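Ticket: Left gripper loses marker tracking, cell 3
Site: Gresham
Raised by: Amber Prins, shift lead
Assigned to: Yaryna Semeniuk, automation support
Priority: Medium
Opened: 2021-08-12
Status: Closed, one item moved to rota planning

Reported fault
Left gripper stops mid-cycle with message "marker lost". Seven stops on the early shift. Each stop needs a person to acknowledge it at the panel and send the arm home. The two people on the cell are also meant to be packing, so the packing bench falls behind.

Entry 1, Y. Semeniuk
Pulled the log from the Ellemach controller. All stops are on the left gripper, none on the right. Most fall between 10:00 and 12:00. Jaw force and motor current are normal. Swapped the camera cable for a spare and ran 70 cycles without a part. Two stops. Cable ruled out, original refitted.

Entry 2, Y. Semeniuk
Cleaned the marker face with a dry cloth and checked the backing for lift at the corners. Flat. Checked tracking exposure: set to auto. According to Elżbieta Kwiatkowski (operator, early shift), the stops come when the sun is on the roof, and she now waits at the panel from mid-morning because walking back and forth costs more time than standing there. This is not in the work instruction. It does explain why the packing figures drop before the stop count does.

Entry 3, D. Quaye
Agree with light as the cause. Auto exposure chases the skylight when the gripper tips up and takes too long to come back down to the marker. Set exposure to fixed, value 400, and saved the profile as Darkov-left. Please do not edit the old profile, the late shift still uses it.

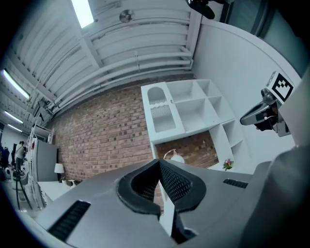 With the fixed value the marker should hold in direct light, but the late shift runs on tube lighting alone and may find it too dark. Test both before closing. If it fails in the evening we will need two profiles and a changeover step, and somebody has to own that step.

Entry 4, Y. Semeniuk
Ran a full early shift on Darkov-left. No stops. Ran the late shift on the same profile: one stop, at start-up, cleared by homing. Not repeated. One profile is enough.

Entry 5, A. Prins
Stops are fixed from our side. Open point is staffing. The Fajardo plan assumed one operator on the cell from September, with the second moved to goods in. That was worked out on cycle time only. Clearing stops, changing trays and answering the panel took about 12 minutes an hour last week — none of it is in the plan. Elżbieta and the late shift operator have both asked who covers the panel during breaks.

Entry 6, I. Verhoeven
Noted. Second operator stays on the cell until we have figures with the new profile. Panel duty goes into the work instruction as a task with time against it. Moved to rota planning under my name. Operators to be shown how to load the profile, so that they need not call support for it.

Entry 7, Y. Semeniuk
Both shifts shown how to load the profile. Spare cable returned to stores. Closing.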